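Reading time: 5 minutes

Dyeing with what's in the kitchen: speaker notes

Opening (don't rush it, let people find a seat)

Hello everyone, and thank you for coming out on a Thursday night! I'm going to talk about plant dyes, and mostly about the colour orange, which I have been chasing for longer than I'd like to admit.

Start with the onion skins. Hold up the paper bag and rustle it. Ask who has a bag like this at home. There are always one or two, and they always look a bit guilty. Tell them they're among friends.

The papery brown skins off ordinary cooking onions give you a dye that ranges from soft gold to a deep burnt orange. You don't need a garden for it, or a shed. I started in a rental flat with a stockpot from the op shop (and I never cooked in that pot again, please say this part slowly, dye pots stay dye pots).

The basic pot

300 grams of dry skins. Pause here, people want to write it down. It sounds like nothing, but skins are very light, and that's a big shopping bag stuffed full. Ask your greengrocer. Mine lets me clean out the bottom of the onion bin and thinks I'm mad.

Cover with water, bring it up gently, hold it just under a simmer for an hour, then strain. The liquid will look like strong tea. It goes on darker than it dries, so take it out of the pot when it looks a bit too strong.

Mention wool versus cotton. Wool is a dream, it grabs the colour and hangs on. Cotton is fussier and wants a good scour first. When Maja Chmielewska and I ran our first class we skipped the scour on a batch of old sheets and got the saddest, blotchiest beige. Maja still has one as a drop sheet. Get the laugh, move on.

Mordants, the short version

Someone will ask, so do it before they ask. A mordant is what helps the dye hold on to the fibre. I use alum for nearly everything. A tiny bit of iron will pull the gold down to olive and brown, and I do mean tiny. Wear gloves, keep a window open, and keep it well away from the kids and the dog.

Don't go into the chemistry unless it's a guild crowd. Fotini Makris can take those questions afterwards, she loves them.

Why orange is so many colours

This is my favourite bit! Orange cloth changes every time you move it. Fold it, bunch it up, turn it to a window, and the same piece can go from butter to marmalade to something close to rust. Before you decide a dye bath has failed, pick the cloth up and look at it a few different ways.

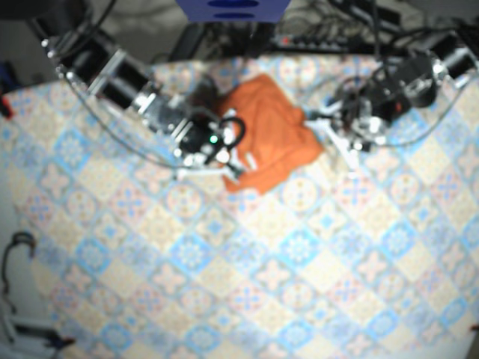
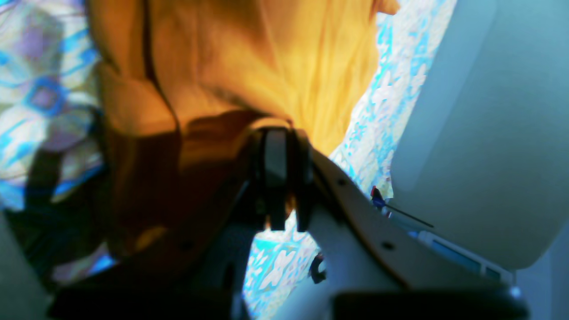 So please, judge your samples in daylight, and judge them more than once. Look at them flat, then scrunch them up in your fist and look into the folds. I keep a ring of swatches by the back door and take it outside in the morning and again late in the afternoon. Ronaldo Cavalcanti paints, and he taught me to squint at them, which works beautifully and makes you look ridiculous at the bus stop.

If time: the story about matching a cushion cover under the shop lights, and then getting it home.

Fading, and being fine with it

Be upfront here. Onion skin isn't the most lightfast dye going. A cushion in a sunny window will soften over a summer or two. I've come to like that, but if you're giving something away, tell the person. Marigold does well for yellows, and madder root is the one to try if you want a red-orange with real staying power. Madder takes patience. I left my first plants for 3 years before digging, and I could hardly stand it.

Wash by hand in cool water with a mild soap. Dry in the shade. Lemon juice and vinegar can shift the colour, so mind your salad.

Passing things round

Swatch ring goes left, skeins go right. Ask people to keep them away from their drinks. Say which ones are wool, because they'll want to feel the difference.

Handout has the recipe on one side and the keeping-records sheet on the other. We printed 50, so share if we run short. Push the records sheet! Write down the weight of the fibre, the weight of the skins, the water, the mordant and how long it sat. I have a gorgeous apricot skein from years back and not one note about how I made it. I've been trying to get it again ever since.

Questions, then Katia D'Amico has the sign-up sheet for the December dye day. Bring an apron, an old towel and every onion skin you can lay your hands on. Red onion skins in a separate bag, please.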